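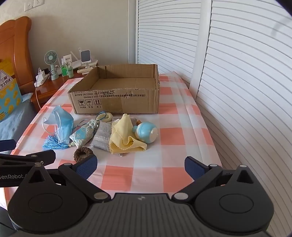 Turnora Writers' Circle – Short Fiction Group

The Second Hand

I'd had the Zolemix on trial for most of June before I let it anywhere near my mother's things.

You'll have seen the adverts, I expect. A pair of grippers you work yourself, one in each fist, and after enough goes the thing on the other end of the subscription has learnt how you like your stuff put away. Then (so the leaflet said) they send you the arms and you never tidy again. The hire was 690 for the pair, and I was writing it up for a little magazine called Pretex, which paid me 200 and let me keep the cable ties.

I'd done all the easy stuff by then. Socks, spoons, a jar of buttons that took me an entire evening and a fair bit of language. My marks out of ten were pencilled on the back of an envelope and I was feeling rather generous about the whole business. Then I ran out of my own clutter, so I went into the back bedroom.

I hadn't changed much in there. The checked cloth was still down, the pink one she bought because it reminded her of a café she'd only been to once. Her little green fan was on the nightstand with all the chargers. I'd found a cardboard box and torn the top flaps off it, none too neatly, and I tipped out the contents of her top drawer in front of it and thought, right, ten minutes.

The first thing I went for was the sachet, the flowery one with the blue tassel. I got it by the corner and it swung about like a fish. I put it down again. I picked up the mask by its elastic and put that down too. I had a go at the yellow cloth and it came up into a point, and I stood there looking at it for far too long, and then I let go and it stayed like that, in a peak, like something off a pudding.

I rang the helpline.

"Hosoda support, Noboru Matsuda speaking, what seems to be the trouble?"

"It won't pick anything up," I said.

He asked if the pads were opening all the way. I held one out and opened it as wide as it went, and said they were. He asked if they were closing. I said they were. He asked which object I was having difficulty with, and I said all of them, and he asked if they were heavy.

"There's a hair tie," I said. "It's one of those plaited ones. Brown."

"That should be well within limits," said Noboru Matsuda.

I could hear him typing. He had a nice voice, a bit tired, like somebody on the last hour before his bus. He asked how many sessions I'd logged and I said 19, and he said that was very good, most people on the trial gave up after the spoons.

"Can I ask what the container is?" he said.

"A cardboard box."

"And where do the items usually go?"

I didn't answer that straight away. I was looking at the toy, the round blue and white one lying on its side. I'd bought her that at a seaside kiosk when I was seven, with my own money, and I'd been so sure she would have chucked it.

"They usually go in her drawer," I said.

The typing stopped. He didn't say he was sorry, which I was glad of, because I'd had rather a lot of sorry that year and nowhere to put it. What he said was that the system learns where things belong from where you put them. So if I wasn't certain, it might be as well not to log the session.

"It does get confused," he said, "if you show it something you don't mean."

I thanked him and he gave me a reference number, which I wrote on my envelope under the marks. I stood both grippers down and sat on the edge of the bed, next to the crisps I'd brought in for my tea. Then I picked up the hair tie with my fingers and put it round my wrist. The tassel took a bit of smoothing out. The sachet didn't smell of anything any more, or possibly it smelt of drawer.

It all fitted back in, give or take. I used the box for recycling.

My review ran to half a page. I said the grip was firm, the handles were comfortable over long periods, and the telephone support was excellent. They cut the bit about the buttons. I gave it eight, and posted the pair of them back on the last morning of the hire, and when the form asked for my reason for returning I ticked "other".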